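The Table Nobody Plays On

12/17/23 | By Adel Radwan
4 min read
Print | E-mail

Every rec room in Flinville has a table tennis table, and every table tennis table in Flinville is a shelf. I have visited more than 30 of them for this magazine and seen one game played. It lasted four minutes and was lost by a man reaching around a lamp.

Prasert Kongkaew bought his for $200 in March, from a family in Ornden that was moving to a smaller house and had grown tired of eating around it. He planned to play every evening. By the second week he had put down a book, just for a minute, and a book on a big blue surface looks lonely.

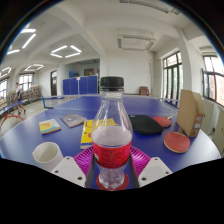 More books followed, a fat yellow one among them, then a cup, a magenta basket bought to hold the clutter, and a plastic bottle with a red label. The basket has become part of the clutter. Prasert considers this a fair outcome for a basket.

I asked whether he had thought about a real shelf. He had. He had priced one at Zollico, measured the wall and gone home to write the numbers on a piece of paper, which he set down on the table.

His neighbors, the Ait Ali family, clear theirs twice a year with a timer set for 90 minutes. They do it grimly – one person per side, no talking – and everything goes back to the room it came from. They say the table stays bare until supper.

Prasert has asked to borrow the timer. He has a place in mind to put it.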